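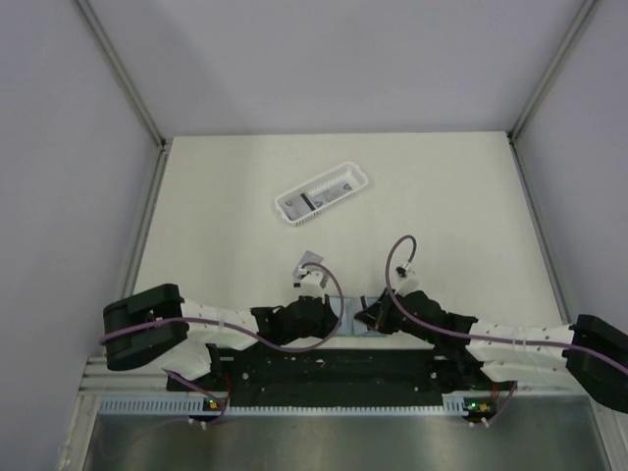
How full should a sorting basket be before its contents are moved to storage?
Stop when the items no longer lie flat below the rim. A basket filled past that point is difficult to carry level, and small cards slide out at the corners.

Guides > Small Item Storage > Collberg Sorting System > Section 6: Setting Up and Using the Sorting Basket

Print this page | E-mail this page

6.1 Purpose of this section

This section explains how to prepare a clear tabletop, place the sorting basket, and sort cards, labels, short strips, and other small flat items before they are stored. It applies to shallow baskets with slotted sides, including the Collberg tray and the older Pendomix tray. Deep bins and lidded boxes are covered in Section 7.

6.2 Before you begin

1. Choose a table that is level and does not rock. A light, plain surface is recommended, as dark strips and printed cards are easy to find against it.

2. Remove everything that does not belong to the sorting task. Drinks, loose staples, and adhesive tape must be kept off the surface.

3. Wipe the tabletop with a dry cloth. If a damp cloth is needed, wait 10 minutes before setting paper items down.

4. Check the lighting. Light should fall evenly over the whole surface. Move or dim any lamp that produces glare on glossy cards.

5. Inspect the basket. Run a finger along the inside of each slot and set aside any basket with a sharp or broken edge.

CAUTION: Do not use a basket with a cracked base. Thin items can catch in the crack and tear when lifted.

6.3 Placing the basket

1. Set the basket toward the back of the table so that the front remains free for handling items.

2. Leave a hand's width between the basket and any wall or panel behind it.

3. Turn the basket to the angle that is most comfortable to reach. It may stand square to the table or at a slight diagonal. The angle has no effect on capacity.

4. Press down lightly on each corner. The basket should rest flat.

NOTE: Users of the Gornar table liner should fit the liner before placing the basket. The liner is 254 mm deep and is not intended to cover the full tabletop.

6.4 Sorting flat items

1. Take one item at a time to the front edge of the table.

2. Check both faces for print, dates, or handwriting. Items with writing on the reverse are kept with their own set.

3. Straighten bent corners with light pressure. Do not fold an item back against its crease.

4. Place the item in the basket with its printed side up. Overlapping is acceptable at this stage.

5. Lay narrow strips on top of the cards, never underneath. A strip left at the bottom of the basket is easily missed when the cards are lifted out, and its end may work through a slot.

6. Put any item that cannot be identified to one side of the table — not in the basket — and return to it when the rest of the work is complete.

CAUTION: Do not slide cards across the slots. Lift them clear of the basket before moving them.

6.5 Emptying the basket

1. Remove strips first and place them in a separate envelope.

2. Gather the cards from the short ends of the basket. Do not push them up from below through the slots.

3. Tap the stack gently on the table to align the edges.

4. Transfer the stack to its storage box. The Bjarnason index box accepts stacks up to 6 cm thick; divide larger stacks in 2 before inserting them.

5. Look over the empty basket and the table for remaining pieces.

NOTE: Stacks may be held with a paper band. Rubber bands are not recommended, as they mark the edges and harden with age.

6.6 Care of the basket

Plastic baskets may be washed by hand in lukewarm water with a mild soap. Use a soft brush on the slots and allow the basket to drain upside down. Do not place it in a dishwasher or on a radiator. Baskets may be stacked when empty — turn each one the same way so that the rims seat properly.

Replacement baskets are ordered by the part code molded into the base. See Section 9 for the order form.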